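**Weigh-ins at Trevside: the club's new rule, and why I'm not sold**

The Plellham Combat League has decided that amateur fighters will now weigh in twice, once the evening before and again at 4 pm on fight day, with a limit on how much they can put back on in between. We got the email in December, after most of our people had already signed on for the Trevside card. It's meant to stop big weight cuts. I'd like to believe it.

The trouble is that the cap is two kilos, for everyone, from flyweight up to heavyweight. Two kilos on a flyweight is a decent share of the body. On a heavyweight it's lunch. The league says the number came out of a trial run by Olto, the outfit that does its scales and its software, and that 514 weigh-ins were looked at. I asked how many of those were amateurs and I'm still waiting.

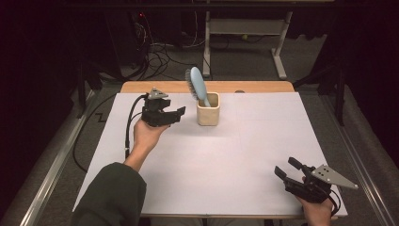
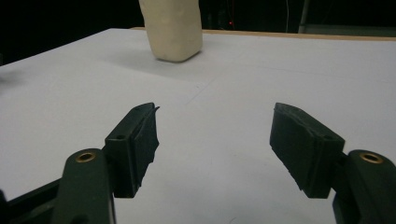 Upendo Mussa, who has run our grappling classes since the Nyanda gym closed, is more hopeful than I am. She reckons a second weigh-in will at least scare off the kids who think a sauna and a garbage bag are a training plan. Maybe. I've been around long enough to remember the last fix, when everyone had to sign a form saying they hadn't cut, and everyone signed it. Cutting goes right down to the silly stuff, too. I've watched a grown man fuss over his hair before stepping on the scale, as if whatever a hairbrush like the light blue one in the first photo could pull out was going to save him. If that's the mood at one weigh-in, I can't see two of them calming anybody down.

Then there's the cost. Four of our fighters live more than an hour from Trevside, and the evening weigh-in means either a motel or a second trip on the highway. The league's answer was that clubs "may wish to carpool". We already carpool.

None of this means we're boycotting. All four are still on the card and training hard, and Upendo will be in their corner. But if you've been told to drop a class to make the cap easier, talk to one of us first, before you change what you eat. Mats are open from 6 pm as usual. Bring your own tape, we're out again.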